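Can They Tidy Up Yet? Pictures and Notes
March 2020

People keep asking me at dinner whether they should hold off hiring a cleaner until the robots are ready, and I never manage to give a short answer. So I've put up a small gallery with my long one. I have spent a good part of the past year looking at machines trying to do the sort of jobs most of us do half asleep, such as clearing a table, emptying a carton or putting the packing in one pile and the useful bits in another. I've come away fonder of them than I expected, and a good deal more respectful of anyone who has ever worked in a stockroom.

Click through at your own pace, and put the kettle on if you're going to read the notes as well.
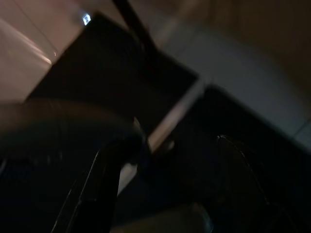 In close, as seen from the wrist.

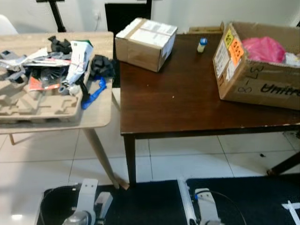 Clearing up after a delivery is a lovely chore to think about, as it's really a dozen chores wearing one coat. You cut the tape, you fold back the flaps, you lift out the thing you ordered, and then you're left with all the stuff that came along to protect it. Cardboard goes one way and soft plastic another. Somebody has to decide whether that odd little bracket is rubbish or the one part you'll be hunting for in November. I've got a drawer at home full of odd little brackets, and I couldn't tell you what half of them hold up.

A machine finds some of this quite manageable. A closed carton is a friendly shape, with flat sides, square corners and a top that stays where you left it. I watched a two-armed machine at the Samonte stockroom shift closed cartons from a bench to a trolley for most of a morning, and it was pleasant to sit beside, rather like watching someone else do the ironing. It managed 87 cartons before lunch. Gerardo Ocampo, who runs the floor there, told me he could have done the lot himself before morning tea, but he'd have had a sore back by the end and the machine didn't seem to mind.

Open that same carton, though, and the whole business changes. Plastic bags fold over on themselves and cling. A cord that looks like it's lying on top of the heap is threaded under three other things, so you tug on it and the heap comes too. Clear plastic is a nuisance for cameras, as it is for anyone who has walked into a glass door (me, twice, same door). And black things lying on other black things are hard for everybody. I've noticed that I sort my own cables mostly by feel, with my eyes on the radio or the dog, and I'd never thought of that as a skill until I saw how much trouble it is to do without it.

Padmavathi Ramasamy was good enough to let me sit in on a long afternoon of trials at Prulleck, where they had set up a bench of ordinary household mess and asked the machine to get each piece into the right tub. They ran it 80 times, and 48 of those ended with the piece in the tub it was meant for. I thought that was rather good! Padmavathi thought it was rather poor, and when I'd had a think about it on the train home I could see her side. If I had a helper in my kitchen who put the cutlery in the wrong drawer that often, I'd be very kind about it and then I'd do the cutlery myself.

What struck me most that afternoon was how much depends on the last little bit of reach. The arm gets to the right part of the bench without any fuss at all. Then there's a slow, careful business of getting a finger under an edge or around a handle, and that's where the time goes and where most of the misses come from. From across the room you'd hardly notice. Up close it's a real muddle of shadows and edges, and the hand itself is often in the way of what you're trying to see. I do the same thing changing a light globe, to be fair.

Shops are a bit further along than houses, in my opinion, and I think it's mostly down to sameness. At Cotia, which is a small homewares place with a big back room, the same sizes of carton come in week after week and they go on the same shelves. Rosalba Fabbri there has marked out where everything stands when it comes off the truck, and she reckons the marking out helped her human staff as much as it would ever help a machine. A house is never like that. My kitchen table had a sewing machine on it last night, this morning it had toast, and by the time you read this it will probably have tax papers.

So where does that leave you, if you've come here wanting to know about the cleaner? For a floor, there are round vacuums that do a decent job and have for years, and I'm very attached to mine. For moving tidy things from one known spot to another, I'd say a shop with a patient owner could make a start. For a table of mixed bits and pieces after the parcels have come, I'd still back a ten-year-old with the promise of an ice cream.

I don't mean that as a gloomy answer. When I first started going along to these trials the machines would stop dead at a crumpled bag, and now they'll have a go at it, even if the go takes 36 seconds and the bag ends up on the floor. There's something very dear about watching a thing try again, with the same even pace it had the first time.

Thank you to Gerardo, Padmavathi and Rosalba for their time and their biscuits, and to Bienvenido Buenaventura for reading my notes and crossing out the worst of the jokes. If you work somewhere that's trying this out, in a shop or a laundry or a kitchen, I'd love to come and sit in the corner with my notebook - I'm quiet, I bring my own lunch, and I'm happy to fold boxes while I'm there.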